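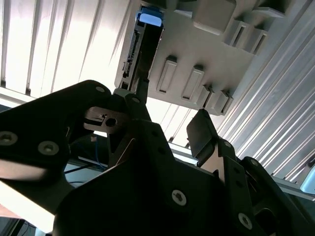

The Triltitz Street Food Market will return to the riverside car park this October with a new permit, new opening hours and room for more vendors than last year. Applications for stalls are open now and close at 5 pm on the last business day of the month before opening. Vendors who traded last season must apply again. Stalls fitted out with panels, whether light grey moulded plastic like the one overhead or any other material, will be checked on arrival along with gas and power.

The market will trade from 11 am to 3 pm and again from 5 pm until 9 pm. Last year it ran evenings only. Organisers say the lunch session was the most common request from people who work in the town centre and from older residents who prefer to be home before dark. 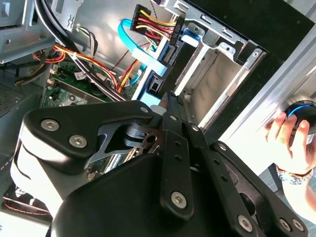 There will be 40 sites under the new permit. Most are three metres wide, with a smaller number of double sites set aside for food trucks at the southern end. A site costs $55 per session for returning vendors and new vendors alike, and the fee covers water, rubbish collection and one power outlet. Extra outlets can be booked ahead but not on the day.

"We lost a few good vendors over the past two seasons and most of them told us the same thing – the evenings were too quiet to cover their costs," said market manager Gudrun Schwerdtfeger. "Adding lunch gives them a second chance to sell the food they've already prepared."

Among those already confirmed is Thongsuk, which will bring its grilled chicken, papaya salad and sticky rice back to the northern row. Odby will sell open rye sandwiches and pickled herring at lunch and fish cakes in the evening.

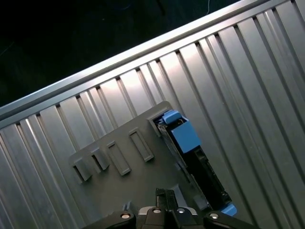 Long metal slats with narrow grooves between them.

Music will be provided by Kandetance, who will play two short sets each evening near the main entrance. There will be no amplified music at lunch.

Seating was a sore point last year, when many customers ate standing up. The market will put out 50 folding tables, and part of the grass beside the boat ramp will be open for picnic rugs. Dogs are welcome on a lead on the grass but not between the stalls.

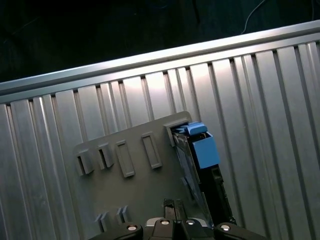

Victor Kashindye, who looks after vendor bookings, said cooks with no market experience should still apply.

"If you've got a food safety certificate and a menu of three or four dishes, we can help with the rest," he said. "Keep the menu short. People want to eat within a few minutes of ordering."

Entry is free. Most stalls will take cards, and cash will be accepted at all of them. Parking is available behind the library after 5 pm.

Application forms can be picked up from the market office or requested by phone during business hours.

ENDS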